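I booked Plorkcombe for a dinner in July because two people told me it was the best new room in town. I'd been told the same thing about Hutbridge, and Hutbridge closed, so I went in with my guard up.

The website talks a lot about "the journey of the meal." What you get is a set menu at $83 a head, seven courses, no swaps unless you write in two days ahead. Wine pairing is another $60. Oi-ling Kuo came with me and skipped the pairing, and she left happier than I did.

## Getting in

Our table was for 7:30. We sat down at 8:01, which makes 31 minutes standing by the coat rack with no drink and no apology. The host, who was polite enough, kept saying the kitchen liked to "pace the room." Fine, but then don't sell me a 7:30 slot.

The dining room itself is plain and a bit loud. Bare wood, low lamps, chairs that are all right for an hour. Dinner took nearly three.

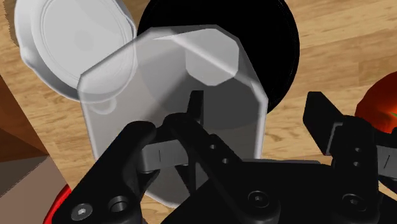
## The food

The first three courses are small. I don't mind small if there's something going on, and the second one had it: a cold tomato broth with basil oil, sharp and clean. I'd have paid for a full bowl. The first was a cracker with whipped cod roe that tasted mainly of cracker. The third was a single scallop under so much brown butter that it could have been anything.

Things pick up in the middle. Chef Florante Tiongson used to cook at Đào, and the pork belly with sour tamarind glaze is plainly a dish he has made many times -- crisp on top, soft under, no fuss. The rice with it was better than the rice at places that do nothing but rice. Oi-ling asked for more and was told there wasn't any, on a night when half the tables were still on course two.

The fish was overcooked. I said so when asked, and the server thanked me for the feedback and took the plate away. That was the end of it.

Dessert was a burnt-sugar custard, good, and then a "farewell bite" that was a square of jelly.

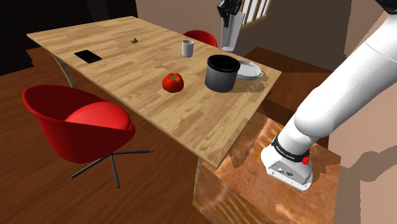 *Tomato on a wooden table*

## Service and the bill

Trinh Phan looked after us for most of the night and she was great, quick and straight about what was worth ordering. I asked if the Pronholm cider was any good and she said "it's sweet, you won't like it." I ordered it anyway. It was sweet and I didn't like it.

There's a 10 percent "kitchen charge" on the bill, and it isn't the tip. It's on the menu in small type at the bottom of the back page. I'd like it on the booking page, where I could see it before handing over my card.

## Would I go back?

For the pork and the broth, yes, if they were sold by the plate. Melati Pasaribu at the front desk told me a bar menu is in the works -- she didn't have a date. At the full price I'd wait until they sort out the seating times.

Three stars out of five.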